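Bench notes, play kitchen, December, after lunch

Inventory name for the light blue oven is still "oven, blue." Viswood wanted 1524, which is the shelf number.
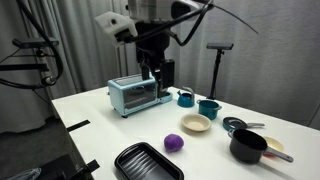 Colm's list has it under furniture. Moved it to cookware.

Teal pot next. I say pot, Isla says saucepan, and we lost 7 minutes to it. 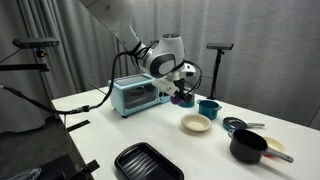

Pot stands. The shallow bowl goes down as beige, final answer.
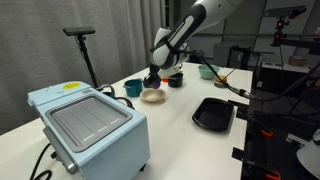
Atif Lashari thinks the burger should be filed with its dish. Fine, one line for both. 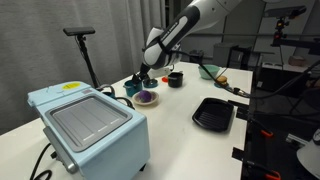

STILL OPEN

Grill pan: cookware or oven parts? Ask Babita.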